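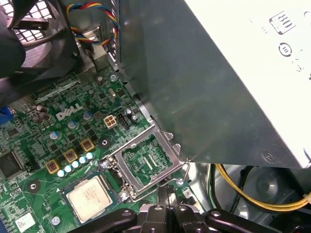 Byung-chul Ban thinks I'm making far too much of this. His view, sent to me late on a Friday, is that a rule for robots doing computer repair should fit on a sticky note: don't touch the pins, don't drop the chip, stop if you're unsure. Everything else, he says, is paperwork for people who like paperwork.

I like Byung-chul a lot and I'd happily sign his sticky note. But I've spent a good part of the winter helping to write the handling rules for Irus, our little programme for taking old desktops apart and putting them back together with an arm, and I've come round to the opposite opinion. I want more rules, and I want them duller.

Take "don't touch the pins". Fine, everyone agrees. Now, does that mean the fingers mustn't touch them, or that they mustn't pass over them at all? With the load plate up and the socket open, those are very different rules! A person leaning in with a processor between finger and thumb sorts it out without thinking. An arm will do whatever its path planner likes best, and that might well be straight across the top. So our draft says no crossing an open socket unless you're placing the chip, and then only straight down. It's six lines long and I'm prouder of it than is healthy.

Then there's where you put the processor when it's out. Plenty of us (me included, for years) just rest it on the board next to the socket, because it's handy and you're about to need it again. I'd ban that for machines. Give it a tray, with one marked spot, and let the arm go there every single time. Beatrice Mfaume argued that this adds a long trip out of the case and back, and she's right, it does. I still think a slow habit you can check beats a quick one you can't.

The power supply is where I get properly stubborn. In a lot of older desktops it hangs out over the board, so the space you're working in is tighter than it looks from above. People bump their knuckles and learn. We wanted a fixed clearance and ended up arguing between two numbers for weeks, until Na-rae Moon suggested we forget the number and require a slow approach on that side, stopping at first contact. Much better – and it still makes sense when the next case is a different shape.

I do worry about length. The Skakeck guide that got passed round our group runs to about 300 clauses, and I doubt anybody on a bench has read past clause 32. Rules that long end up protecting whoever wrote them. Ours should be short enough to pin up by the bench, and each one should say what the arm does, in words the person standing next to it would use.

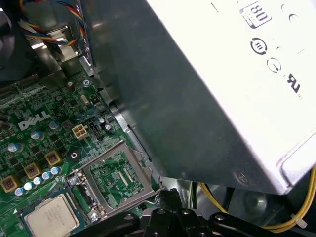 Who gets to say stop

This is the bit I'd fight for. Whoever is nearest the case should be able to halt the job, with no form to fill in and no questions until afterwards. Min-kyu Ham wants the stop logged with a reason, and I can live with that so long as "didn't like the look of it" counts as one. We've left a blank in the draft for who restarts the arm. My vote is for the same person who stopped it.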